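Tópico: Dia aberto na Horrocks, alguém foi?
Secção: Automação e robótica > Visitas e feiras
Maio de 2021

ruidasilva_cnc
Estive no dia aberto da Horrocks, na parte da manhã. Deixo as notas para quem não conseguiu inscrição. A visita foi em grupos pequenos, com máscara e percurso marcado no chão. Primeiro a célula de paletização, que já toda a gente conhece dos vídeos, depois a sala de demonstrações com os braços equipados com mão de dedos. O Terence Bainbridge fez a apresentação em inglês e o Yasir Pirzada respondeu às perguntas técnicas.

A parte que me interessava era a manipulação de peças pequenas com o controlador Boler. Mostraram o programa a ser alterado na consola, sem parar para reiniciar. Pedi para ver uma troca de ferramenta completa e fizeram-na à minha frente.

O braço da sala trabalha com uma manga de tecido escuro por cima, que faz dobras grossas, e os dedos saem por baixo. Os dedos têm segmentos claros e pontas escuras.
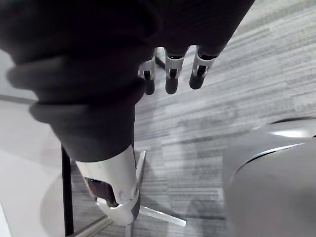 Quanto tempo dura a demonstração da sala, para quem vai à sessão da tarde?
Quarenta minutos, mais dez para perguntas. Quem chegar depois do início espera pelo grupo seguinte.

marta.pneum
Obrigada pelas notas. Fui ao outro turno e fiquei com uma impressão menos boa. A célula de paletização esteve parada metade do tempo por causa de um sensor na entrada. Resolveram, mas já íamos a sair.
A mão com dedos é interessante para investigação. Para a minha linha não vejo uso. Com uma pinça paralela de dois dedos faço quase tudo e a manutenção faz-se numa pausa de almoço.

ruidasilva_cnc
No meu grupo a paletização correu sem paragens. Disseram que estava a 327 caixas por hora, com o limite baixado por haver visitantes ao pé.

oficina_lopes
327 por hora é pouco. Temos uma célula de 2014 que faz mais do que isso com o operador a dormir em pé. Se é para mostrar a clientes, mostrem à velocidade de produção e ponham um vidro à frente.

marta.pneum
Concordo com o vidro. Sem vidro não podem acelerar, e a norma é clara nesse ponto.

tiago_v
Alguém perguntou pela manga? Vi uma parecida noutra visita e disseram-me que era da Celtex. Queria saber se aguenta aparas e óleo, ou se é só para pó.

ruidasilva_cnc
Perguntei ao Pirzada. Respondeu que a manga é Flasura e não Celtex, e que serve para pó e riscos. Para óleo recomendou outra, revestida, que não tinham lá. Não fiquei com a referência.

tiago_v
Então para mim não dá. Tenho névoa de óleo na sala inteira.

oficina_lopes
Mangas dessas já usei três. Prendem calor e acabam por rasgar no cotovelo. Prefiro o braço à vista e um pano ao fim do turno.

ruidasilva_cnc
Depende do sítio. Numa carpintaria, sem manga, as juntas enchem-se de pó numa semana. Falo por experiência, tivemos de abrir duas.

oficina_lopes
Isso é falta de aspiração, a manga só esconde o problema.

helder_m
Deram preços?

marta.pneum
Para a pinça simples com cablagem, 2418 euros. Para a versão com sensor de força, 2779. Para a mão de dedos não quiseram dar valor, dizem que é sob consulta.

helder_m
Sob consulta já sei o que quer dizer. E a garantia?

marta.pneum
3000 horas de funcionamento nas pinças, contadas pelo controlador. Se o controlador for de outra marca, contam pela data da fatura. Convém pedir isso por escrito.

ruidasilva_cnc
Confirmo os preços da pinça, tenho a mesma folha. As 3000 horas não ouvi, mas saí antes do fim.

tiago_v
Há nova data? Gostava de levar dois colegas da manutenção.

ruidasilva_cnc
Falaram em novembro, com a mesma organização. As inscrições fazem-se no formulário deles, até dois nomes por empresa. Se forem três, têm de pedir por e-mail.

marta.pneum
Levem calçado de segurança. A mim emprestaram umas biqueiras dois números acima e andei a manhã toda a arrastá-las.

helder_m
Vou inscrever-me e levo a pergunta dos preços da mão. Se derem algum valor, ponho aqui.

14 respostas guardadas | 6 partilhas | 21 gostos
Contacto | © Fórum de Automação | Voltar ao topo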